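Guides > Community media > Submitting a story

How to pitch a short news series to a community broadcaster

Jilport takes pitches for short series all year and reads them in October. A series is two to five parts, each under six minutes. You don't need credits, but you do need a clear subject and people who have agreed to talk.

1. Write the summary first. Keep it to 500 words. Say what the series covers, where you will film and who it is for.

2. List your parts. Give each one a working title and two sentences. If part three repeats part one, merge them.

3. Film a sample. One minute is enough, shot anywhere with decent light and a quiet background. 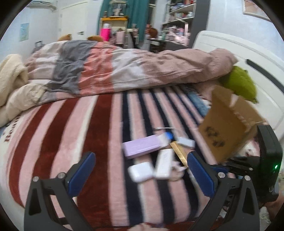
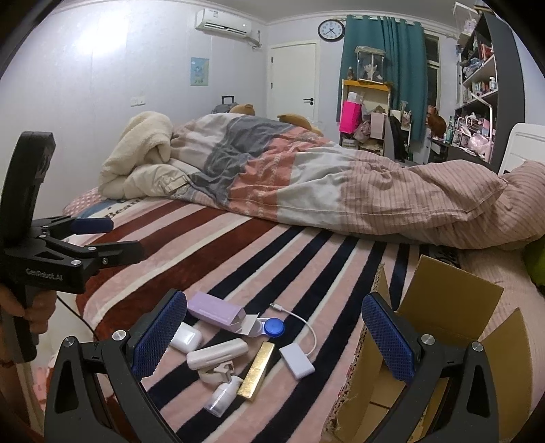 Subtitles are where most first submissions lose marks. Jilport's viewers watch in several languages, so send a plain text transcript with every clip and mark who is speaking. Check any lettering that appears on screen as well. Small dark red letters on a white band, like those on the striped blanket, are faint at full size and will be lost on a phone. If the words matter to the story, repeat them in a caption.

4. Get signed releases. Use the Gulleseo form for adults and the longer one for anyone under 18. Scan both sides.

5. Upload everything in one folder. The limit is 3,216 MB – compress the sample if you go over. Name the folder with your surname and the series title.

Replies go out on a Wednesday, usually within a month of the closing date.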